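20th February, Veso room scene, remote control session

Task: camera and tripod, both arms, driven over the leader handles. Goal is a clean set of demos for the Sirkari trainer before we touch the real room in June.

Setup

- Sim build: Drulau, room preset unchanged (door, cube shelf, desk, tripod).
- Control rate dropped from 16 to 15 Hz to match the logger. No more duplicate rows.
- Gripper close threshold set to 500 on both sides. The old value let the left jaw chatter on thin parts.
- Saragih filter on for the wrist joints only.

Notes

1. Picking from the floor is hard to judge from the head view. Depth reads short when looking straight down. Come in from the side with the left, level the wrist first, then close the last bit slowly.
2. Keep the right arm open and parked high while the left works. If it rests low, the operator's elbow sags and the arm drifts into the left's space.
3. Drive the base in small steps near the tripod. The legs spread wider than the head suggests, and the front foot is easy to lose under the forearm.
4. The pan handle sticks out to the right. Approach the head from the left or the right wrist clips it.
5. Fast turns smear the head view. Stop, wait for it to settle, then reach.

Kept 14 demos. Threw out any where the operator paused long enough to trip the idle flag, as the trainer copies the pause.

Stills, head view: 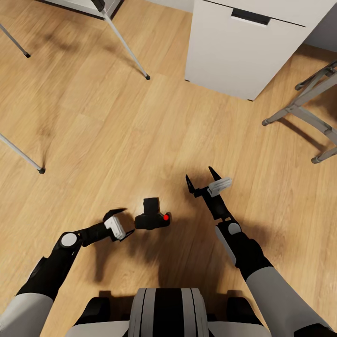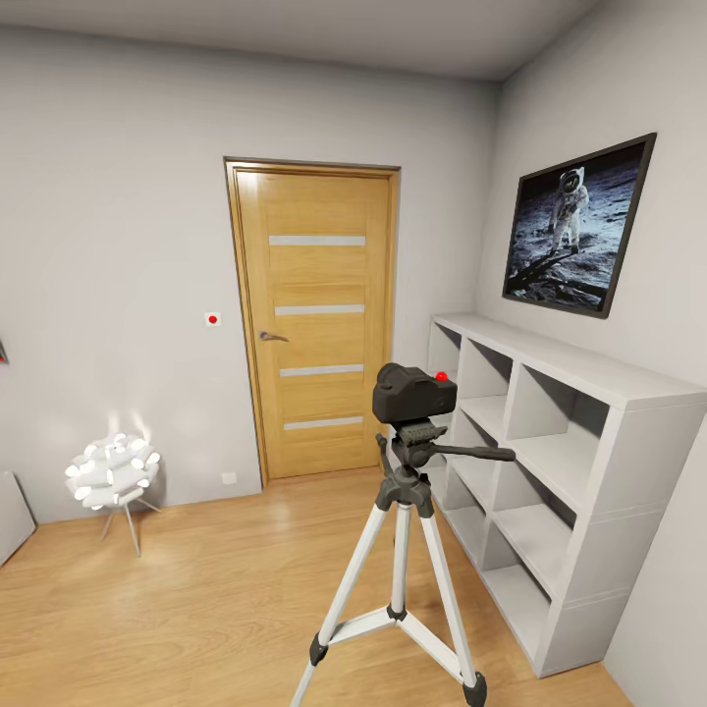
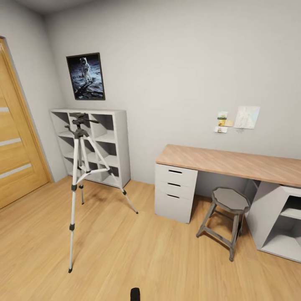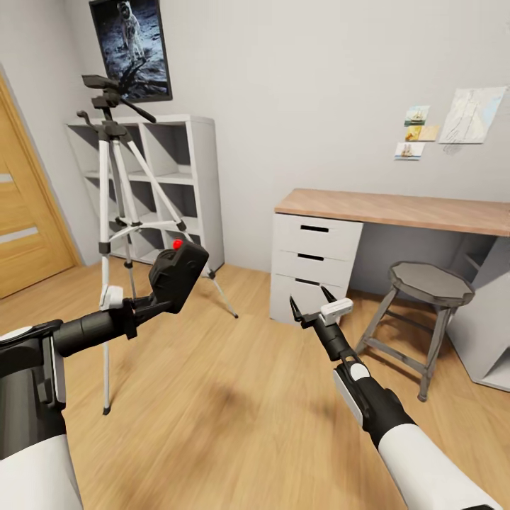 ## Open items

- Idle flag timeout is too short for new operators. Try a longer one, log both.
- Check whether the Saragih filter adds lag on the right wrist. Felt late on fine moves, not measured.
- Randomize the start heading. Too many demos begin facing the desk.
- Copy the new thresholds into the Sirkari config before the next run.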